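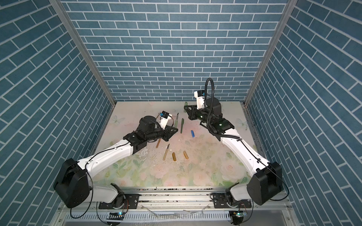

4 February 2023

Second full day with the Foltelley kit. Got in early, had tea, and read the rest of the manual, which is 37 pages long and spends too many of them on safety stickers. Miettinen want a yes or no from us before the trial period ends, and so far I have only half an answer.

Spent the morning on the pens. The two arms come with a handling routine for small items and I wanted to see how it got on with things of different widths. I ran it 20 times before lunch and wrote each one down in the blue notebook. The log file it keeps is hard to read and doesn't say which arm was doing what, so the notebook is staying.

The thin pens gave more bother than the thick ones. I changed the grip setting twice and then put it back where it had been. Ryota Ichikawa rang from Punitthorpe while I was at it and asked if I had tried the slower speed. I had not. Tried it, and liked it better, though a run takes a good deal longer.

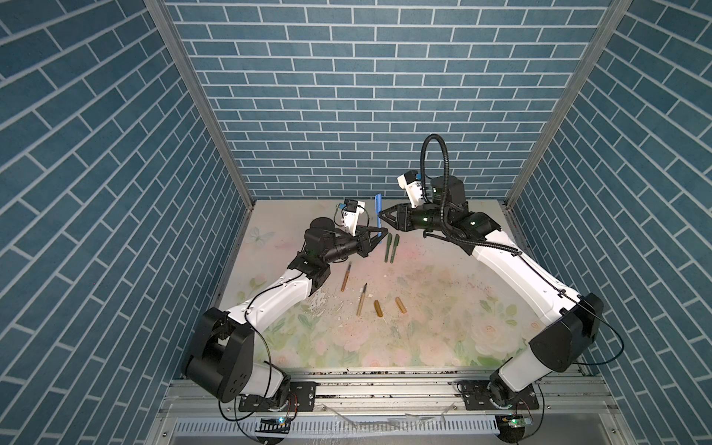

Blue marker between the grippers, morning session.

Lunch at the desk. Rain most of the day. Wrote to Clurkidik about the quote for the service plan, as the one they sent in August has a different price on each of its two pages. They answered quickly, but only to say that someone would look into it. The plan covers parts and one visit a year. I would sooner pay for the visits as we need them. 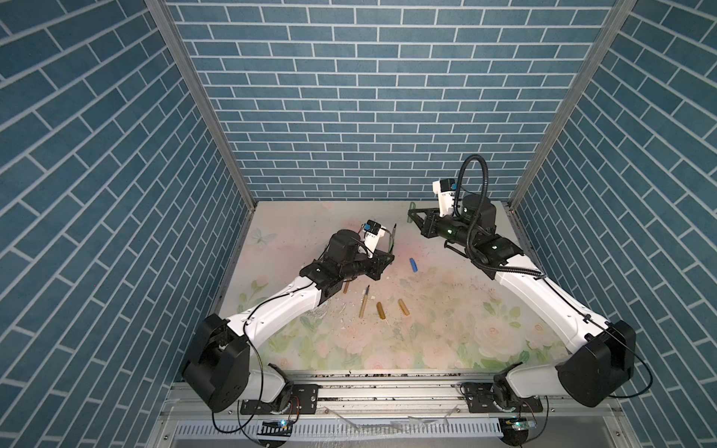
My main worry with the kit is upkeep. The brochure talks about setting it going and leaving it, and I can't see us doing that. The mat wants cleaning, with white crumbs in the middle and grit over towards the right, and there is a line of grime all along the front edge. I shall ask Miettinen what they advise using on the rail, as the manual only says a dry cloth.

Did two more runs after four o'clock at the slow speed and stopped there. Copied the notes up for Ryota. Tomorrow I want to swap the arms' jobs over and see if the times change. Need to buy more pens, and milk.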